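Do woven baskets need cleaning, or have I been had?

I have been suspicious of storage baskets for years. They turn up in every article on getting organised, and as far as I can tell the method is to take the mess off the table and put it in something that costs more than the mess did. Then you own the mess and a basket.

All the same, we have four of them now. Two came from Balaskas when it was closing down, one was a present, and the red one I bought myself in September, in a weak moment, because it had a leather handle and I am apparently the sort of person that works on.

Benedetta Marchetti, who lives two doors up and has strong views on housekeeping, told me woven plastic has to be brushed out every week or the grit gets into the weave and cuts it. I asked where she'd read that. She hadn't read it anywhere. Her mother did it. Fair enough, but her mother's baskets were cane, and I suspect cane is a different animal.

I went looking for a second opinion and found a page from Viltia recommending their own basket spray, 200 mL, to be used after brushing and before "resting". I don't know what a basket rests from. I did not buy the spray.

What I have done is brush the red one out every so often for a couple of months and leave the two Balaskas ones alone. My report so far is that the colour hasn't changed on any of them and I can't find a cut strip anywhere. The neglected ones have more crumbs in the bottom. That's the whole finding.

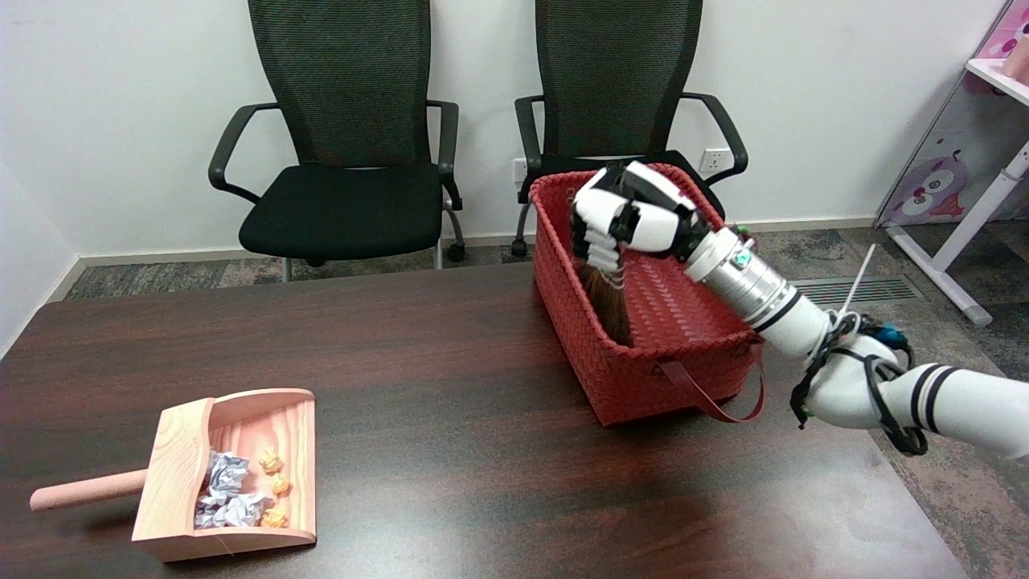
The dustpan I'm less grumpy about. I held off on a wooden one for ages, thinking it was a prop for people who photograph their laundries, and the plastic one from Jurport was doing the job until the lip split. But the wooden one sits flat on the table and it's fine for scraps of paper, which is most of what we make in this house. I wouldn't take it anywhere near a wet floor. Peadar Fahy reckons you can oil them and he may be right, though he also oils his letterbox.

I'll keep brushing until Christmas and see if anything changes my mind. Benedetta has offered to inspect.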